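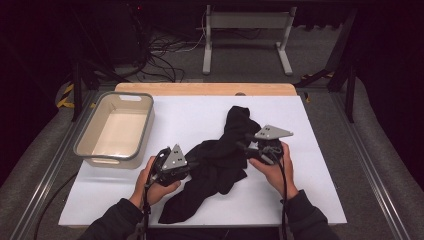 Black cloth on a white board, with a gripper at each side.

Sunday, November 15, 2020
By Zaid Darwish

Project report: How the Fedside meadow campaign was run

My project looks at the campaign to stop the lower meadow at Fedside being sold for parking. The campaign was started in July by pupils from two local schools, who called their group Grusa. I wanted to find out how a group with no money and no adult members got a council to change its plans, and which parts of the work made a difference.

I read the group's minutes and leaflets, went through the council papers that are open to the public, and spoke to nine people who had taken part. I also sent out a short survey. I had hoped for 60 replies and got 30, so the survey results should be treated with care.

The petition was the first thing Grusa did. It collected 281 signatures, most of them at the Saturday market in Esquivel Street. Members told me that standing at the market was tiring but useful, as people asked questions that the leaflet did not answer. The main one was where the cars would go instead. The leaflet was rewritten to deal with this, and the second version is much clearer than the first.

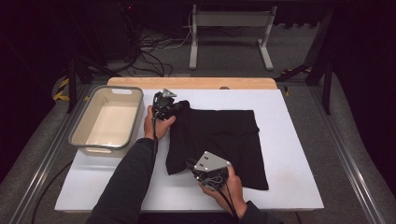

The group also wrote to the local paper and asked to speak at the planning meeting. They were given three minutes. Two members shared the speech - one on the birds that nest in the meadow, one on flooding in the lane below it. The minutes of that meeting show that councillors asked only about the flooding.

In the survey, over half of those who replied said they had first heard of the campaign from a friend or relative. Very few mentioned the posters, which had cost the most and taken the longest to make. The online page was used mainly by people who already supported the group.

The council has put off the sale and asked for a report on drainage. Grusa is still meeting, and is now in touch with a similar group at Bavumach. I was not able to interview anyone who was in favour of the car park. I wrote to two shop owners but had no reply before the deadline, and this is the main gap in my work.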